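Sitent Magic Circle, lecture evening, 8 May 2023
Speaker notes: "Forcing a card without anyone feeling pushed"
Mali Bowen

Say hello, thank the club for the tea, and get the close-up mat down before I start talking, or I'll forget it like I did at Trodavow.

Opening. I want to start with the classic force right away, no introduction, on whoever is in the front row. If it hits, lovely, carry on. If it misses, lovely, carry on, and tell them that's what the whole evening is about. I've been doing this force since I was a teenager and I still miss it now and then, and I would much sooner they see me miss and get out of it cheerfully than think I've got some kind of magic fingers (I have very ordinary fingers, rather short ones).

Timing. Slow down here. Most of us spread the cards too early and then stall when the hand comes out, and the stall is what people feel. Start the spread while you're still asking the question. Show it at normal speed, then again with the deck face up so they can watch the target card travel. Ask somebody to come up and be the spectator for the face-up version. Be nice to them!

The 127 force. I call it that after the page number in my old notebook, where I wrote it down on a train home from a convention one March. Cut the deck, have the top half placed crosswise, and then talk for a bit before you come back to it. The talking is the method. Tell the story about the wedding in Zaltura where the best man kept hold of the packet the whole time and I had to do the rest of the trick with 3 coins and a napkin. Keep it short, Mali. It always gets longer.

Outs. Hand out the sheet now and not before, because they'll read it while I'm talking. Go through these two properly:
If they take the card to the left of the target, the glimpse and the second prediction in the wallet.
If they take one from miles away, go straight into an ambitious card and never mention the prediction at all. They don't know there was one.

Somebody will ask about forcing books and gimmicked decks. I have nothing against them. The Sadeghi deck is a beautiful thing and I carried one for years, but it does leave you a little nervous about handing the cards over afterwards, and I like being able to hand the cards over. Pass mine around so they can feel how worn it is.

Practice. Do it for people who aren't magicians. Family gets tired of it, so try the barber, or the folks at the bus stop, and don't do a trick with it at all. Just say "take a card," see which one they take, thank them and put the deck away. A week of that taught me more than a year at the mirror.

Questions, as long as they like. Check with the host what time the hall closes. Read out the note that came in after the last time I gave this talk, and then pack up slowly so that the shy ones can come over.

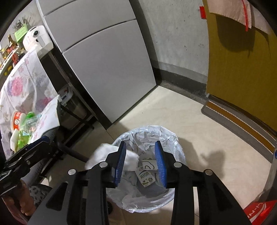 Dear Mali, I tried your crosswise cut at my niece's party and talked so long in the middle that I forgot which half was which. I got out of it with the ambitious card, as you said to, and they were perfectly happy. Could you say a bit more next time about where to look while the spectator is reaching? I keep staring at the card I want them to take.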